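Efraín Urrego
May 2024

Went to the Mudach open house in Stitham last night. They sell magnetic insoles for back pain. The pitch ran two hours.

The man up front said 1377 customers were "cleared" of sciatica. I asked who counted them. He said the company did.

A pair costs more than my last 2 visits to the physical therapist in Studville. You're told to replace them every September.

Miettinen's store carries plain foam ones for $7. I've worn those since winter and my back is the same as ever.
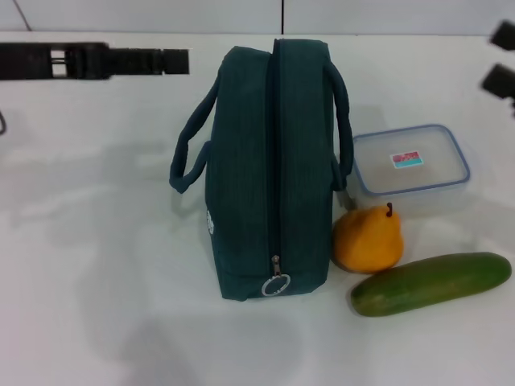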